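Grerel market moves indoors as hall reopens

The Grerel craft and second-hand market will run inside the old produce hall from September, after 19 months on the gravel car park next door.

The hall was closed when an inspection found rot in the roof timbers above the loading bay. Orkavetti, the building firm hired for the repair, has replaced the timbers along the eastern side and put new guttering on all four walls. The scaffolding came down on Monday and the shire has signed off on public use of the ground floor. The upstairs rooms stay shut until a second stairway is built.

Stallholders have been trading under their own marquees in the meantime. Several gave up over winter, when two markets in a row were called off for wind. The organisers say more than 12 former stallholders have asked to come back, and that most of them will get a place.

Hours and parking

The market will open at 8 in the morning and close at 1 in the afternoon, an hour later than it does now. Stallholders can drive in through the Kleinschmidt Lane gate from 6, but vehicles must be out of the hall before the doors open.

With the stalls gone, the car park goes back to being a car park. The row closest to the hall is set aside for people with a disability permit. Overflow parking is on the grass behind the tennis courts, which will be closed off if the ground is too soft.

Dogs were welcome at the outdoor market but won't be allowed in the hall, apart from assistance animals. There is a rail and a water trough near the side door.

Fees and table sizes

A standard indoor site will cost $3 more than an outdoor one. The organisers put the rise down to lighting and cleaning. Trestles can be hired on the day, and stallholders may also bring their own tables if they fit inside the painted lines.

Food vans will stay outside along the northern wall, where the power outlets are. Cakes, jams and other packaged food can be sold inside, provided every item has a label with the ingredients and the maker's contact details.

Small goods such as jewellery, buttons and coins will be grouped at the western end, under the skylights. Sellers there have asked for better light for years, and the new panels let in a good deal more of it than the old fibreglass did.

Bracelets in beads and gold-coloured links, set out in an open red box on a palm-print cloth.
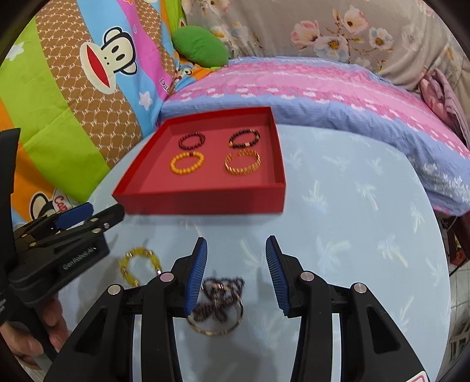
Getting there by bus

The Elel bus will stop at the hall on market mornings instead of at the post office. The first service arrives shortly after opening and the last one back leaves 15 minutes after closing. Fares are unchanged.

Stall applications are open now at the shire office and at the library desk. Forms need to be in by the end of the month before the market, and people who already hold an outdoor site don't have to apply again.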